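Solport Walking and Outdoors Group
Minutes of the September meeting, 7.30 pm

Present: Birdie Gallagher (chair), Assunta Mancuso, Maribeth Villanueva, Aurel Pîrvu (minutes)
Apologies: Wilfredo Tagle

1. Minutes of last meeting
Agreed and signed. Item 6 should read "Urnader footpath", not "Urnader bridge".

2. Lunchtime walks
Maribeth reported that 17 people have signed up for the short walks from the Novero car park. Several work in offices nearby and have asked for a route that gets them back within the hour. Aurel to walk the canal loop and time it. Assunta asked whether dogs are allowed. Agreed yes, on leads.

3. Autumn weekend
The hostel at Fernandes has offered us 20 beds. The deposit is £260 and has to be paid by the end of the month. Birdie felt last year's Saturday route was too long for newer members. Agreed to run two routes, both ending at the hostel. Wilfredo has offered by email to lead the longer one. A leader is still needed for the other.
Action: Birdie to pay deposit. Maribeth to put a note in the newsletter asking for a leader.

4. Urnader footpath
The stile at the lower end is still broken. Assunta has written to the council again and had an automatic reply. Members are asked to use the field gate and shut it after them.

5. First aid
Two kits are out of date. Assunta to replace the contents. Discussion about whether leaders should carry foil blankets in summer. No decision, carried over.

6. Map evening
Will go ahead in the workroom, 7 pm start. Members should bring their own compass if they have one. Aurel to print the grid reference sheets. 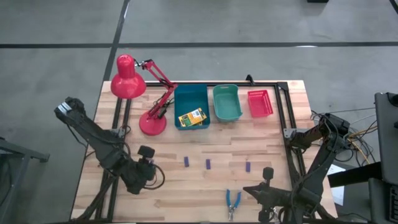
Workbench and desk lamp.

7. Any other business
Maribeth asked for walk reports to be kept to one page. Birdie has a pair of gaiters left behind after the last walk.

Meeting closed 8.50 pm.

2 comments
17 shares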